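Notebook: local titles circulation audit
24 January 2023
Print this page | E-mail this page

Carried on with the free-sheet list from where I stopped before lunch yesterday. The task is the same as it was in November: go through every title the council has down as eligible for statutory notices, and find out whether it is still printed, where it is dropped, and whether the declared print run bears any relation to the bundles that go out.

The master sheet has 1053 lines. After taking out repeats (same paper entered under the old and new company name, mostly Fahy titles) it comes to 959. I have kept the deleted lines on the second tab with the reason typed next to each. Please don't tidy that tab. If a publisher rings up to ask where their entry went, it's the only record we have.

Flulcombe titles first. Three weeklies and a monthly. The weeklies share a newsroom and have shared one since the Moltar office shut. Pages 1, 3 and the letters page differ, the rest is common. Our rule says a title counts as separate if its front page and at least a quarter of its editorial pages are its own. I measured four consecutive issues of each with the column ruler. Two pass. The third is under the quarter in every issue, lowest in the week with the big property supplement. Entered as "edition of", pending a reply from the editor.

Note on measuring: count the masthead as editorial, leave out the house adverts, and count a reader offer as advertising even when it has a byline on it. I had this wrong for the first dozen papers in November and went back over them this morning. One changed category. Corrected on the sheet, old figure left in brackets.

The Flulcombe monthly is fine. Printer's invoices match the declared run for all eight months we asked for. Filed.

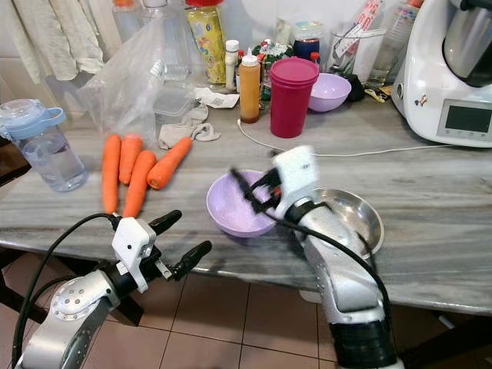
Does a paper that has gone online only stay on the list?

It stays for notices that may lawfully be published on a website, and it comes off for any notice that has to appear in print. Mark it O in column F and leave the print run blank. Don't enter a zero, the totals formula treats a zero as a declared figure and drags the average down.

Wornidmont next. Harder going. The list gives 81 titles with a Wornidmont address and a good many of those use the same two business units. I sorted by phone number instead of by publisher, and the groups fell out much more clearly. One number covers eleven papers, all registered in the same fortnight, all with a one-word title followed by the name of a village. I wrote to the address for each and asked for the last four printed issues, by post, with the printer's imprint showing.

Replies so far are thin. Two sent PDFs, which we can't accept. A PDF shows that a page was made up and says nothing about whether it was printed. One sent real copies, but the imprint names a printer who told me on the phone that they stopped newspaper work before the dates on the issues. I have asked for that in writing and have put no mark against the title until I get it. Siobhán Mulligan thinks we should suspend on the phone call alone. I would sooner wait for the letter, as a suspended title loses its notices for the quarter and we would have to defend it.

Looked through the copies themselves while I had them out. The same planning story appears in two of the papers with the village name swapped, including in a quote from a resident. The weather column is identical in both and is for the wrong month. None of that breaks a rule we have, so it goes in remarks only.

Library check: the Wornidmont reference library keeps a file of everything published locally. They hold full runs for almost 8 of the titles that answered us (the last has gaps through the summer), and nothing at all for the group of eleven. The librarian said they had never been sent a copy. Legal deposit is a separate matter and I have not gone into it.

Moltar: only started. The evening paper is straightforward, audited figures, nothing to do. The two community papers are run by unpaid editors and declare a print run "as funds allow". Sheet will not take text in that column. Used the lower of the last two invoices and put the wording in remarks.

Problems with the sheet itself. Sorting by column C still separates the remarks from their rows if the filter is on. Turn the filter off first. I lost twenty minutes to this and restored from the morning copy. The date column flips day and month on the old laptop, so use the desktop machine for anything with a date in it.

To do:
- chase printer for the letter about newspaper work
- second request to the group of eleven, recorded delivery this time
- Flulcombe editor, reply on shared pages
- Fahy: ask which company name they want kept
- new batteries for the postal scale
- finish Moltar, then the rural inserts

Siobhán has the box of paper copies at her desk. Sign for anything you take out of it.

2 comments | 5 shares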